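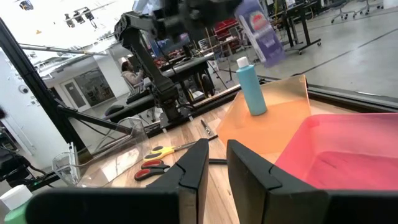

Can a Machine Tidy Up After You Yet? Project Report

Storkcombe College, Robotics and Society module

1. The question

Our brief was to find out whether a robot can do an ordinary chore to a standard that would satisfy a flatmate. We set the bar at flatmate because parent seemed unfair on the robot.

The chore was putting things away. Items sit on a table, each belongs somewhere, and the machine has to get them there without dropping, crushing or launching them. A child of five can do this, though may decline to.

2. Set-up

We used a two-armed bench from Meltutitz with a gripper on each arm and a small camera at the wrist. The items were the sort of thing found on any kitchen side or workshop bench: bottles, scissors, pens, tubs. The control program was Nutsugah, which learns from recorded demonstrations. We gave it 200 of these, moving the arms by hand until our shoulders complained. Nine were thrown out owing to operator error, a phrase we found very useful.

We then ran 164 trials. A trial passed if the item ended up in the right place, the right way up, inside 3 minutes. We admit that three minutes is a long time to put away a bottle.

3. What went well

Upright bottles were the star pupils. They have sides you can squeeze, they stay where they are put, and the fingers close on them nicely. Large detergent bottles went almost as well when gripped near the middle. Held too near the top they swung, and the arm then waited for the swinging to stop with what looked like great patience and was really a line in the settings file.

4. What went badly

Scissors. They lie flat, and a gripper built to pinch things has very little to pinch. The program's favourite approach was to press down on the handles and hope. When it did get hold of a pair, it often gripped one loop, and the scissors opened on the way up, which livened up the afternoon.

Clear plastic was worse. The camera sees reflections and not much else, so the arm would reach with total confidence for a spot beside the tub.

5. A fair comparison

One of us did the same job by hand in the time it took the arms to reach their starting position. We left this out of the results table on grounds of morale.

On a shop floor the picture is kinder. The Plustier packing cell we visited in March handles one shape of box all day and does it well, but then everything around it has been arranged to suit the machine. Few people would arrange a kitchen that way.

6. Further work

Softer fingertips, a second camera for see-through items, and demonstrations recorded by somebody who has slept. We would also like to try cutlery, if the department will lend us some blunt cutlery.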